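Salamanders on the Move

5 min read

By Shamim Hashmi

In the wet weeks of April, the spotted salamanders around Prunenville leave the woods and walk to water. Most of them travel after dark, in rain, when the ground has thawed and the air is a few degrees above freezing. They have spent the winter below the frost in old shrew tunnels and rotted root channels, and they are heading for the same shallow pools where they hatched.

The spotted salamander is a stout animal, black or dark grey, with two uneven rows of yellow spots down its back. Adults are usually between 15 and 20 centimetres long, tail included. For most of the year they live underground or beneath logs, eating worms, slugs and insects. A person can own a woodlot for decades and never see one.

The pools they use are called vernal pools. They fill with snowmelt and spring rain and are often dry by late summer, so fish can't live in them. Fish eat salamander eggs and larvae, and a pond that holds water all year is often a worse place to breed than a muddy hollow that disappears.

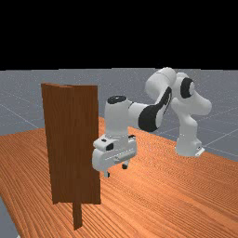 Do salamanders come back to the same pool every year?

Most adults return to the pool they have used before, though a female may skip a year if she hasn't put on enough weight to produce eggs. When a pool is filled in or drained, some of the returning animals will still walk to the spot where it used to be.

Efren Soriano has been keeping track of the pools along the Zorkthorpe road for nine springs. He teaches high school biology and does his counting on his own time, with a headlamp and a waterproof notebook. Last spring he recorded 356 adults crossing a single stretch of road between the maple woods and the largest pool. Of those, 32 had been hit by cars.

"The males go first," Soriano told me. "You get a night where it's nearly all males, and then the females show up with the next good rain."

The males leave small white packets of sperm, called spermatophores, on leaves and twigs at the bottom of the pool. The females pick these up and lay their eggs within a few days, fastening them to sticks below the surface. The egg masses are firm and can be clear or milky white. Many turn green after a week or two from an alga that grows inside the eggs. The alga uses waste from the embryo, and the embryo gets extra oxygen.

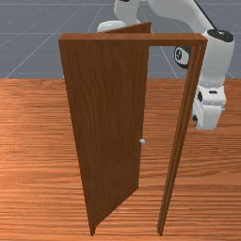
Larvae hatch after four to eight weeks, depending on how warm the water is. They have feathery gills and eat almost anything small enough to swallow, including each other. By the end of summer the gills have shrunk and the young salamanders crawl out onto land. The pool's margin is a bit like a door frame with the door swung open, and they have to get through before it dries up. In a hot year many don't make it. Those that do may live 20 years or more.

Soriano's figures for the whole road come to 2570 animals over the nine springs, counting frogs as well as salamanders. The numbers go up and down with the rain and he is careful about reading a trend into them. He is more certain about the land. There were 31 pools on his first map, and four of those have since been lost to driveways and ditching.

The Benítez farm, at the north end of the road, still has the best of what is left. The family fenced the cattle out of two wet hollows and left the fallen trees where they were. Both hollows had egg masses the following spring.

Landowners who want to do the same don't need much equipment. Leave a strip of standing trees around the pool, wide enough to keep the ground shaded. Leave the logs and the leaf litter. Keep salt and lawn chemicals well back, and don't dig the pool deeper or add goldfish. Drivers can help by staying off woodland roads on the first warm, rainy nights. If you do stop to move a salamander, wet your hands first and carry it to the side it was already facing.

Soriano expects the first big night within two weeks. The ice was still on the Zorkthorpe pools when I walked them with him, with a narrow band of open water along the south-facing edge.

Contact the Esex editorial office | © Esex Magazine, 3/31/22 | Back to top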